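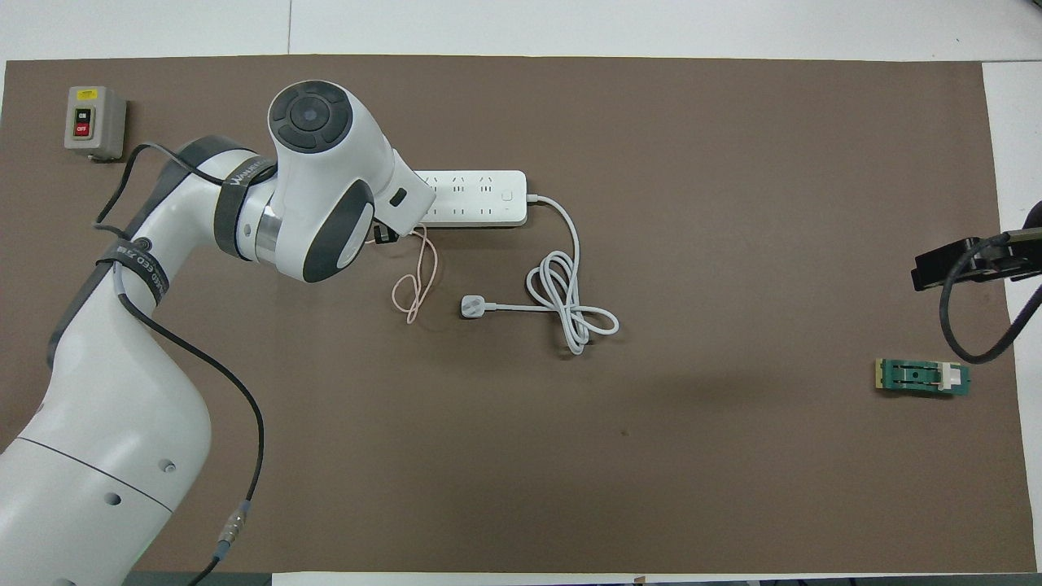
White arm and brown mat on a white table.

Search this blog... Go

Two winters in an old van: a talk about heating, papers and patience

Posted 3/23/24

I met her on the parking place behind the harbour in Nivport, where she waited for the morning ferry with her van. I had written to her before with many questions, because I am preparing my own first winter trip and I read her notes for a long time already. She answered that she prefers to talk and not to type, and asked that I leave her name out. So in this text she is only "she", and I hope it is not tiring to read.

The van is a former delivery van with a high roof. She bought it from a bakery in Lernent when it had 312 thousand kilometres on the clock. "Everybody told me it is too much," she said. "But the bakery had kept every bill from the garage in a folder. I would rather buy a tired van with a folder than a young van with no papers at all."

The first winter she drove with almost no preparation. She had a mattress, a gas cooker and a heater which she had bought second-hand. The heater was a Comeck, a diesel model, and it is still in the van today. I asked if she recommends it. She thought for some time.

"I recommend to learn your heater, whatever name is on it. Mine stopped on the fourth night of the trip, up in the hills. I had the manual in a language that I don't read. I slept in all my clothes and in the morning I drove down with ice on the inside of the windscreen. Later a man at a petrol station showed me that the air pipe was full of snow. Only snow! I had parked with the pipe against a snow bank."

Since that night she walks once around the van before she goes to bed. She looks at the air pipe, the exhaust and the roof vent. She also keeps a carbon monoxide alarm near the bed and a second one near the floor, and she tests them on the first day of each month. When I admitted that I have not bought one yet, she stopped the conversation and wrote it on my paper herself.

We talked then about insulation, which is for many people the favourite topic. She is not so interested in it. The walls of her van have sheep wool between the ribs and thin boards over it. The floor is better than the walls, and she says that she would do it the same way again. "Cold feet make you angry. Cold walls you can cover with a blanket." The windows she covers from inside with mats that she sewed from an old sleeping bag. They are ugly and they fit exactly.

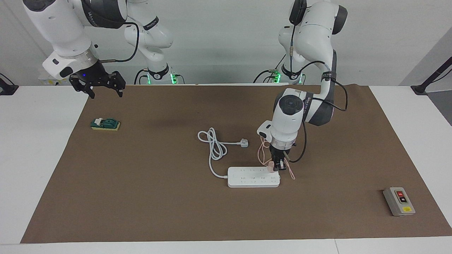
Repairs on the road are a subject where she has strong opinions. She carries not many tools, but she knows each of them, and she never opens a machine outside in the wind. When the fuel pump of the heater had to be changed, she asked in a youth hostel if she could use the long table in the kitchen for an evening. Before she took out the first screw, she covered nearly the whole table with brown paper, and wrote with a pencil beside each part where it came from. "On brown paper you see a small black screw and also a shiny one," she told me. "And when you are ready you fold it and the dirt goes with it." She has kept the sheet from this evening, with all the pencil words, and it lies now under her mattress in case the pump must come out again.

For the bigger work she goes to Turunen, a small workshop with two lifts, which takes vans and motorhomes when the tractors are finished. They replaced the brake lines there last May and found rust in the rear step. The price was fair, she said, but one must be ready to wait. She waited nine days and picked up some of the language in the cafe across the road.

I wanted also to hear about money. She does not like to give sums, because they get old quickly and people write her angry mails afterwards. But she allowed me to publish one number: in her second winter she put aside 200 euros each month only for repairs. In some months nothing was spent. In others it was gone in the first week. She keeps it in a separate account and pays the ferry tickets from another one.

The papers are in a blue plastic folder behind the driver seat. There is the registration, the insurance card, the last inspection report, and copies of the bills from the bakery time. She carries the originals and has the photos of everything on her telephone. At one border an officer wanted to see the conversion papers for the bed and the cooker, and she did not have them with her. "He was polite and I was polite, and it took four hours. My advice is that the registration should say what the vehicle really is. If it says van for goods and you have a kitchen inside, you will have to explain it every time."

She is also careful with the ferry companies. When she books, she gives the height with the roof box and not the height from the catalogue. The van was measured at the port only once, and the woman before her in the line had to pay the difference and lost her place on the deck. The gas bottle must be closed for the crossing, and she does this already in the queue, so that she does not forget it when the men begin to wave.

I asked at the end what she would do differently. She said she would drive less. In the first winter she had a plan with 352 kilometres on one day, on small roads, in the dark from the middle of the afternoon. "I arrived and I could not say what I had seen. Now I stop at two o'clock. I look for a flat place, I cook something, I read. If the place is nice I stay another day."

About the loneliness she spoke only shortly. She calls her sister in the evenings when there is a connection. In the campsites which stay open in winter you meet always the same kind of people, she said, and after a week you know who will lend you a cable and who will only give advice.

Her ferry was delayed, so we had time for a second coffee from her small pot. She showed me how the table folds away and where the snow shovel has its place, beside the sliding door and not under the bed. Mine is planned under the bed. I will change this.

Contact | Copyright, all texts by the author of this blog | Back to top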